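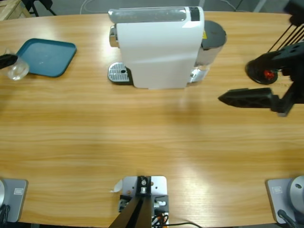

The last ferry to Nasness left at twenty to six, and she missed it by the length of the car park. She watched it back away from the slip with its lights on, then went into the waiting room and put her bag on a chair.

The man behind the ticket window said there would be another at seven in the morning if the wind dropped. He said the hotel in Jindham was shut until March. She could stay where she was if she liked. He would leave the heater on.

'I've got to be there for ten,' she said. 'They're reading the will.'

'Seven gets you there for half past eight.'

He locked the ticket window and went home. She read the notices on the wall. A boat was for sale, engine needing work. A dog had been lost in October and nobody had taken the card down. The old timetable from the Ruggiero line was still up in its frame, with fares in the old prices and a night crossing that had stopped when she was at school. Her father had worked that crossing. He used to come in at breakfast smelling of diesel and go straight up to bed, and she and her brother had to eat their toast in the yard.

Her brother would be on the island already. He had written to say the house would be his, as agreed, and that she could have the 200 pounds in the tin and the clock. She did not remember agreeing. She did not much want the house either – it was damp, and the roof over the back bedroom had gone years ago – but she wanted to be asked.

At eleven she ate the sandwich she had been saving. She slept a little after that, sitting up, with her coat over her knees.

When she woke the window was grey and the flag outside hung straight down. The man came in, unlocked and sold her a single. He had a flask with him and poured her some tea in the lid.

'Not a return?' he said.

'I'll see how it goes.'

She drank the tea and gave him back the lid. The boat was coming round the point, low in the water, and she picked up her bag and went out to stand on the slip.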